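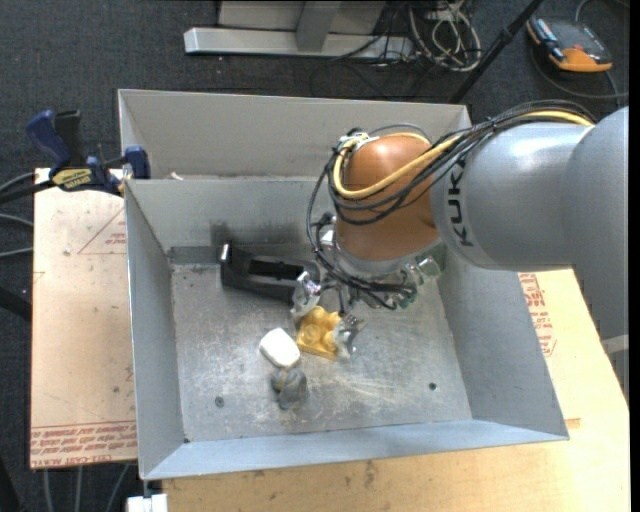

Figure 1. Gray sheet-metal bin, mixed loose items, yellow piece at the right fingertip.

Unit 3: Bins, Loose Stock and Mixed Small Items
Course notes, Storage and Handling I
Instructor: Otis Sorensen

3.1 What counts as loose stock

Loose stock is anything stored without its own carton, tray or bag. It lies in the bin the way it landed. Most of you have only worked with single-item bins, where every piece is the same and the count is the only question. Mixed bins are different work. The picker has to find the piece, tell it apart from its neighbors and get it out without shifting everything else.

The bin in Figure 1 is a mixed bin with four loose objects in it. There is a yellow block-like piece with raised rounded knobs, a long black plastic item near the back wall, a smooth white piece with rounded corners, and a small gray-blue one that looks like a figure. They share nothing in size, color or outline. For identification that is an easy mix. For storage it is a poor one.

3.2 Metal bins and plastic bins

Sheet metal lasts. It keeps its shape under load, and the walls stay straight enough that dividers still fit years later. The drawbacks are noise, weight and surface wear. Hard items slide on bare metal and scratch it.

Look at the floor of the bin in the figure. It is scuffed, with pale scratches, whitish smears and bright worn patches, especially near the front center. When you inspect a metal bin, write down where the wear is as well as how bad it looks. "Scuffed" is not a useful note. "Bright patch, front center" is.

A worn floor is still usable. Take a bin out of service for any of the following:

a raised burr or a split seam
a wall bent far enough to catch a sleeve
rust that comes off on a white cloth
residue that stays after two cleanings

Plastic bins are quieter and lighter, and they crack at the corners. We cover them in Unit 4 with the Wendon shelving plan.

3.3 Spacing and contact

Two items that touch are harder to pick than two items with a gap between them. The white piece and the gray-blue piece in Figure 1 are nearly touching, one directly below the other. A picker going for either one should expect to move both. The black item has the opposite problem. It lies close to the back wall, and a wall takes away one side of the approach.

The yellow piece has a flat lower edge and knobs that stand out from it. Knobs give good grip if you close on them squarely and poor grip if you catch only one. Choose two opposite faces before you reach.

For the lab, use these terms in your notes:

Clear — space on all sides
Paired — touching or nearly touching one other item
Walled — close enough to a wall to block one side
Buried — under another item

A piece can be both paired and walled. Write both.

3.4 Item records

Every loose item needs a line in the record with color, general shape and one feature that sets it apart. For the black item, the feature could be the darker rectangular recess in the middle, or the small shiny tip at one end. Pick the one a person can see from any side. If you do not know what an item is, do not guess at a name. Record what you see and leave the name blank.

The Winville list has 687 lines, and the worst of them say only "toy" or "part." Those lines have to be redone by hand. Please don't add to them.

3.5 Lab exercise

Work in pairs at the Mesmont benches. Each pair gets one bin and a set of mixed items. One person places the items, the other writes the record, then swap. Grade each item with the terms from 3.3. The lab is worth 50 points, and most points are lost on missing features in the record.

Wipe the bin floor before you start and again when you finish. Record sheets go in the Amadi folder by the door.

Reading for next time: Unit 4, first two sections. Bring your wear notes from this lab.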